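Trokwood Community Repair Days: Frequently Asked Questions

What happens at a repair day?
You bring something that has stopped working, and you sit down with one of our fixers and open it up together! We see toasters, lamps, desk fans, sewing machines, radios, zippers, kids' bikes, and once a player piano (we didn't get very far with the piano, but what an afternoon).

Is it free?
Yes. There's a jar by the door for glue, wire and coffee. If your item needs a new part, you pay what the part costs.

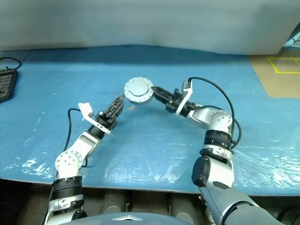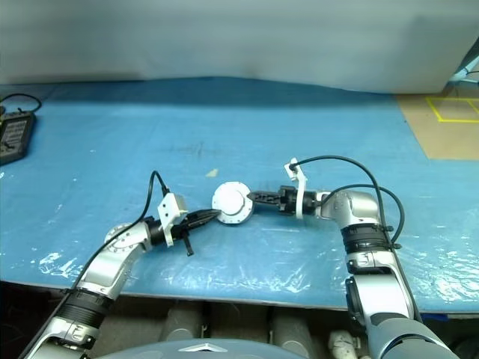

Ademir Frota writes that he put off coming for two years, thinking he'd be in the way if he couldn't tell a fuse from a fridge magnet. He finally brought in his mother's Donik blender in July, learned to check a fuse in ten minutes, and has since fixed a reading lamp at home by himself. "Please tell people they don't need to know anything," he adds. So we're telling you! You don't need to know anything.

Do I have to stay while it gets fixed?
We'd love you to. The whole idea is that you go home knowing a bit more about the thing you own, and that doesn't work if it gets dropped off at the desk. You can hold the flashlight, sort screws into the muffin tin, or just ask questions. Fixers like questions.

What can't I bring?
Microwaves, anything that runs on gas, and anything you can't carry in by yourself or with one friend. Swollen batteries should go straight to the county drop-off, so please don't put them in a bag and bring them to us. TVs are a maybe — send us the model number first.

How likely is it that you'll fix my thing?
Pretty good! We've logged 1384 items so far, and 675 of those went home working. Plenty of the others left with a clear answer, like "you need a new belt, and it's a cheap one." Lamps do best. Inkjet printers do worst, and we've made our peace with that.

Where are you, and when do doors open?
We're in the old Holanda shoe store, two doors down from the library. Doors open at 9:30 in the morning and we take the last item at 1:00 so that people can finish what they've started. Parking behind the building is tight, but the number 43 bus stops right across the street.

Do I need to book?
No, but the first hour gets busy. There are 23 seats in the waiting area and on a good morning they're all taken by ten. Come after eleven if you hate lines.

Should I clean it first?
Oh, yes please. Shake out the crumbs, empty the vacuum bag, wipe off the chain. And bring every piece you have, including the cord, the charger, the odd little screw that fell out last winter and has been living in a dish on the counter.

Can I bring my kids?
Absolutely. There's a take-apart table with old keyboards and clocks, and children are welcome there as long as an adult stays with them. Safety glasses come in small sizes.

I'm handy. Can I help?
Yes! Come by and sit with a fixer for one session, then we'll find you a spot. We're short on people who can sew, and we badly want someone who knows Guvisov sewing machines — three of them are sitting on our shelf with their owners waiting to hear from us.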